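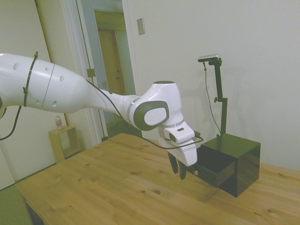 The little green cabinet on the pine table, drawer slightly open.

I've wanted to write about small furniture for ages, and by small I mean the sort of thing you can pick up with two hands and carry from room to room until it finds its place. So when I heard that Hugo Cifuentes had given up fitting kitchens to paint and mend little cabinets, I was on the phone to him before lunch.

He works under the name Drovalholm (more on that later) and he does boxes, bedside drawers, key cupboards and the odd bread bin. We talked on a Monday, which he says is his slow day, although he took three calls while I was there and let the kettle boil twice without making any tea.

I started with the green one, naturally. A dark green cube with a single drawer and a small round brass knob – I'd have had it in my bag if it had fitted.

"Everybody goes for the green," he said. "I've painted them cream, I've painted them a sort of mustard, and people say very nice and then ask if I've got the green. I don't mind. I like it too. It's the shine, I think. A dull green that dark can look a bit like a filing cabinet, but give it some gloss and it picks up the window."

The gloss takes him the longest. He puts on thin coats and rubs down between them, and he's strict about leaving each one alone overnight. I confessed that I'd once painted a chest of drawers in a single afternoon and then put a vase on it, and he closed his eyes for a moment.

"You'll still have the ring from the vase."

I do still have the ring from the vase.

The knob sits near the left end of the drawer, and I wanted to know whether that was a style thing. Hugo thinks people worry far too much about the middle. "Put it where the hand goes. If a cabinet's going to stand on the right side of a table, you're coming at it from the left, so why reach across? I had a customer in Stellonau who sent me a drawing with the knob moved over by the width of her thumb. She was right as well, it looked better."

Brass is his favourite for knobs, and he won't polish it once it's on. He buys them old when he can, mostly from a dealer called Hadgu who sells door furniture by the tray. The last tray had 200 knobs in it and hardly any matched. He spent a whole evening sorting them on the carpet, very happily by the sound of it.

What he really wanted to talk about was drawers, though. I've never met anyone with so much to say on the subject! A drawer should come out with one finger, he told me, and it should stop before it drops on your foot. The runners want a rub of candle wax, a plain white candle and nothing scented, and you should wax the bottom edges of the drawer too. If it still sticks, look for the shiny patch where it's been rubbing and take a little off there with fine paper. People go at the whole side with coarse paper and end up with a drawer that rattles about like a tooth.

"And open it a bit now and then," he said. "A new painted drawer that stays shut for 2 weeks will try to stay shut for good. I leave mine slightly open while the paint's getting properly hard. My sister thinks it looks untidy. She goes round closing them."

I asked what people keep in a cabinet that size. He laughed and said he used to ask and has stopped, as the answer is always batteries. Batteries, string, foreign coins, the key to a bike lock from a bike that's long gone. One man bought his for tea bags and came back in May for another, for the other sort of tea bags.

We got on to tables after that. Hugo likes to see dark paint against light pine, and says a glossy dark piece on a dark table "just goes missing". Pine marks easily, of course, so he sticks felt pads under each corner, 5 if it's a heavy one, with the extra in the middle. Pads from the supermarket are fine. He replaces his own when they start collecting fluff.

And the name? Drovalholm was painted on the side of a tool chest he bought at a house sale, and he never found out if it was a place or a person. His first choice was Ander, after his grandfather, but a shoe repairer two streets away already had it over the door. "So I'm named after a box," he said. "I'm all right with that."

He's got a wall cupboard with a glass front to do next and he isn't looking forward to the glass. I've asked him to put me down for a green one, knob on the left, and I've promised to keep vases well away from it.

Last updated: May

We use cookies to remember your settings on this site. By carrying on reading you agree to our use of cookies.

Contact | Copyright, all rights reserved | Back to top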